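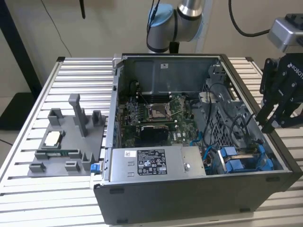 Words and pictures: Valtteri Keskinen
Visit report, Irnel open day, June

Got there late, the bus from Skonarmont goes once an hour and I missed one. So no coffee, no badge, straight in at the back of the tour group.

Irnel repair and refurb office kit, mostly desktops, and for the open day they'd put the automation bench out where people could get at it. Question I went with was the one readers keep sending in. Can a machine do the fiddly jobs yet? Folding, loading a dishwasher, changing a part in a PC. The talk upstairs said "nearly". I wanted to see the bench.

What they are after is parts swaps. Tower on its side, panel off, arm goes in, takes something out, puts something back. Memory, processors, drives. A person on the shop floor at Irnel does a memory swap in 23 seconds, they have a chart of it on the wall by the stairs. The arm's best on the same chart is 426. Slower than me, and I'm slow.

Speed isn't what bothers them though. Cables bother them. The woman leading our group said a bare board is easy and a board with wires over it is a different job altogether, every tower that comes in has them lying a bit differently. You can see her point once you get your nose near one.

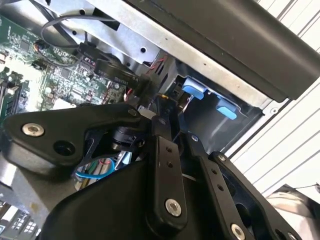
Gripper in among the wiring, with the blue drive latches beyond.

Asked about the drives, as I'd have thought those were the simple bit. Pinch the latch, pull. Apparently fine if the cage is clear and hopeless if a lead has dropped across it. Their success rate on a clean tower is 68 per cent, that's their number, I didn't sit there with a clipboard. On a messy one she wouldn't say. Fair enough.

Somebody behind me wanted to know about the washing up. There is always one. Answer was that plates are in some ways worse, wet and stacked any old how, and that a firm called Stestaseo (new to me) is having a go at kitchens and not finding it any easier.
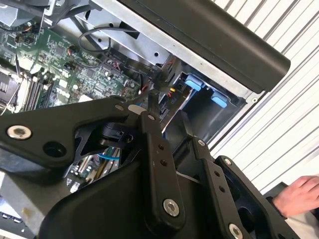

A chap who used to work with a Baxter at his old college joined in at that point and we had a decent ten minutes on whether grippers have got better or just the cameras. He thought cameras. I think he's probably right, the fingers look much as they did, it's knowing where to put them that has moved on. Neither of us could say what happens when a clip is stiff. A person feels that in the thumb and stops. I asked and was told "we're working on it", wich I wrote down word for word.

Liked the trays. Grey printed things with a slot or a pocket for each part, so the arm always knows where to look. Cheap and sensible. But then somebody has to fill the tray, and get the tower, and take the side off, and lay it down the right way round. I make that 4 jobs before the clever one starts. Same at home really. If I have to scrape the plates and line them up for it I may as well wash them.

Is it useful now? For a shop with a hundred identical towers, maybe, overnight. For a mixed van load on a Wednesday morning, no. For your kitchen, no, not for a good while.

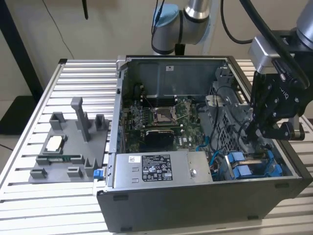
Getting there and practical stuff

Bus from Skonarmont, hourly, stop is right outside. Parking round the back but it was full when I walked past. Entry free, you sign in at the desk. Stairs to the talk are steep, there is a lift but ask for it. Sandwiches gone by one o'clock. They say they'll do another open day before Christmas, and I'd go again just to see if that chart on the wall has changed. Take a jumper, the workshop is cold even in June and they keep teh doors open.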